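Sorting gloves by the pair: a conversation at the Pesden finishing room

14/03/2024

The finishing room at Pesden handles fabric gloves after sewing and before packing. It sits on the upper floor of the Putbridge building, over the cutting room, and is run by a supervisor who has been there 17 years and asked to be identified by job only. The conversation took place at one of the sorting tables during the morning shift.

The first subject was table height. The tables were raised in November, after the sorters complained of stiff necks. "We had packing tables, and packing is done with straight arms," the supervisor said. "Sorting is done with your elbows bent and your eyes close to the work. We put blocks under the legs for a week, then had proper legs made."

The tops were left pale. The supervisor had previously worked at Grelton, where the tables were covered in green sheet, and considers that a mistake for light goods. "On green, a beige glove looks pink by the afternoon. You stop trusting your shade cards. On light wood you lose a little contrast at the edge of the glove, but the color stays where it is."

Gloves arrive from sewing in bins of 500, unpaired. A sorter takes one, lays it flat and looks at the back, then turns it over and looks at the palm. The fingers are opened by hand if they have folded over each other, and the seams between them are checked first. According to the supervisor, that is where most rejects come from. "The fork of the finger is a tight curve. If the operator hurries, the stitch runs off the fabric and you have a hole you can't see until somebody makes a fist."

Finger length is checked next, against a card. The tolerance is 5 millimeters on the middle finger and less on the others. Pairs are matched on length before shade. Asked why, the supervisor said a customer will wear two gloves of slightly different beige for a season and never notice, but will notice a short finger in the first minute.

A part of the range carries a patch at the fingertip, in a different material from the body of the glove. The patch is applied before the finger is closed. It has to sit square to the fingertip, and the sorter presses each corner with a thumbnail to see whether it lifts. "We had a bad run from Godinho, where the patches came cut slightly on the bias. Each one was fine by itself. You put the pair together and they leaned in opposite directions. We sent back the lot."

The supervisor was less sure about what to do with creases. Gloves come out of the bins wrinkled across the palm, and for years they were steamed before sorting. That step has been dropped. Steaming relaxed the fabric enough to hide a twisted seam, and the twist came back in the box. Gloves are now sorted as they come and steamed afterward, in batches of 9 pairs. The press operator would prefer larger batches. The supervisor does not agree, and the matter was still open at the time of the interview.

On training, the answer was short. A new sorter works beside an experienced one and handles rejects only for the first few days. "Good gloves teach you very little. I give them a bin of bad ones and ask what is wrong with each."

Rejects are divided into repairable and scrap. Open seams go back downstairs. Wrong lengths are scrap, since a finger can be taken in but the pair will then fit no size on the chart. Single good gloves without a match are kept in a drawer by size and hand. The supervisor opened the left-hand drawer, which was full, and said the right-hand one was usually emptier. No explanation for this has been found.

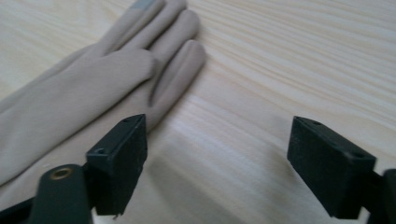
Beige fabric glove with a gray patch at one fingertip, laid flat on a light wood tabletop.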